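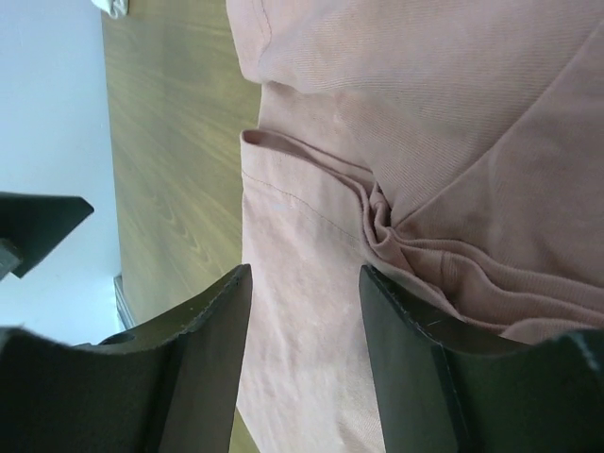 One reader, writing in after last month's piece on work shirts, asked whether the pink Stockdale twill is worth the money, as hers had gone limp at the collar by June and she was thinking of sending it back. Mine has not, but I iron it less than she does.

I bought the Stockdale overshirt from Hoton in the spring. It comes in 3 colours and I chose the one they call Millari, a dusty pink that looks paler in daylight than it does on the website. The cloth is a plain twill with a matt finish. It was stiff for the first few wears and then settled down.

The stitching is good. The hem is small and even, and I have had 2 loose threads, both at the left cuff. The buttons are ordinary. The pockets are too shallow for a phone.

Washing is simple. I do it at 30 with the dark things kept out, and dry it on a hanger. It has shrunk slightly in the sleeves.

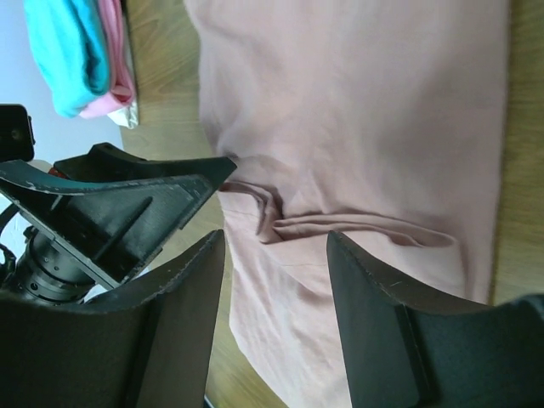 Folding is where it annoys me. The cloth is heavy enough that the sleeves slide out when you turn the sides in, and any crease you leave in it overnight is there in the morning. I lay it on the table, smooth the back panel first, then bring the bottom up in one go. It takes longer than a thin cotton shirt. A Plundent folding board did not help, being too narrow for my size.

Sizing runs large. I am a 102 chest and the medium would have done.

I would buy it again in navy. Hoton exchanged my first one by post and the new one came on a Monday, without the spare button.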